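Notes on white balance for newborn sessions

I moved my newborn work to a fixed indoor setup in March and have been keeping notes on color since. Most of what follows concerns skin tone under mixed light. If you came for the posing notes, those are in an older post. 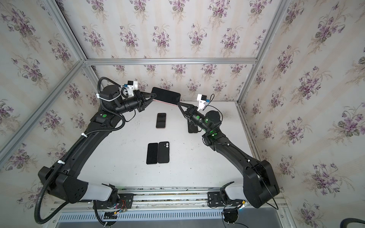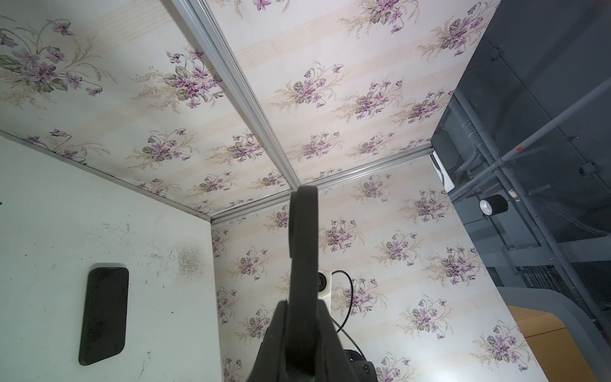

Newborn skin is hard to render because the color is uneven to begin with. A baby at 7 days can have red hands, a yellow forehead and a torso somewhere in between, and a single white balance setting has to serve all of them. The camera's automatic mode looks at the whole picture and tries to bring the average toward neutral. Wrap the baby in a lavender blanket and auto will add yellow and green to compensate, which is the last thing a slightly jaundiced face needs. The same goes for whatever is behind the baby. A cream paper with purple flowers and gray-green leaves pulls in different directions depending on how much of each color falls in the shot, so two exposures taken a step apart can come back with different faces. I stopped using auto for this reason and now set a fixed value at the start of every session.

The fixed value comes from a gray card. I use the Drirmont card, the small one, because it fits in the blanket next to the baby's head without touching anything. The procedure is short. Place the card where the face will be, facing the key light. Fill at least a third of the viewfinder with it. Expose so that no channel clips. Take the reading, then take the card out and leave the setting alone until the light changes.

The phrase "until the light changes" does most of the work there. I shoot with one large window and one continuous panel, a Trollari, on the shadow side. The panel is adjustable and I keep it at a daylight setting. The window is not adjustable. On a clear morning it drifts cooler as the sun leaves that side of the building, and under broken cloud it can move several times in an hour. I take a new card reading every 10 minutes by timer. Before I used the timer I relied on noticing, and I did not notice. Eyes adapt too well for that.

I tested this over one full season. I went through 1,465 selected files and compared the value I had set in camera against the value I ended up with after editing. Sessions with timed readings needed small corrections, mostly in tint. Sessions without them needed larger ones, and the error grew toward the end of the session, as you would expect. The worst group was the feeding-break group: everything shot after a long pause, using a reading from before the pause. I now treat any break as a change of light.

Tint deserves its own paragraph. Most guides spend their time on temperature, the blue to yellow axis, and leave green to magenta as a footnote. For newborns it is the reverse. Parents forgive a picture that is a little warm. They do not forgive green, even if they can't name it. They say the baby looks tired, or ask if he was unwell. The usual source of green in my files was the lawn outside the window, which sends a fair amount of light up onto the ceiling in summer. A white curtain on the lower half of the glass fixed most of it. The rest I handle in editing with a tint shift of no more than 5 points toward magenta. If a file wants more than that, the reading was wrong and I go back to the nearest card shot.

Red hands and feet are a separate problem and should not be solved with white balance at all. Correct the face first. Then lower red saturation locally on the hands and feet — not globally, or the lips go gray. Arnout Mulder, who taught the retouching class I took years ago, used to do this with a layer mask and a very soft brush at low flow, and I have not found a faster way that holds up in print.

On prints: I proof on Aerts matte paper, and it runs slightly warmer than my screen. I keep a separate export preset for it. The Jullemis albums go through a different lab and come back closer to neutral, so they get the standard preset. I mixed these up once on a double order and had to reprint an entire album at my own cost. The presets now have the paper name at the front, in capitals.

A few settings, for those who asked by email. Raw only. Camera profile set to neutral, with contrast added later. Screen calibrated at the start of each month, room lights off, shades down. Skin checked at full size on the cheek nearest the window and again on the cheek nearest the panel. If the two cheeks disagree by more than a little, I move the panel back or lower its output before touching the color setting.

I still have to repeat the curtain test in winter, with no leaves on the trees and possibly snow on the lawn. Snow should push the ceiling light toward blue. I'll post the numbers when I have them.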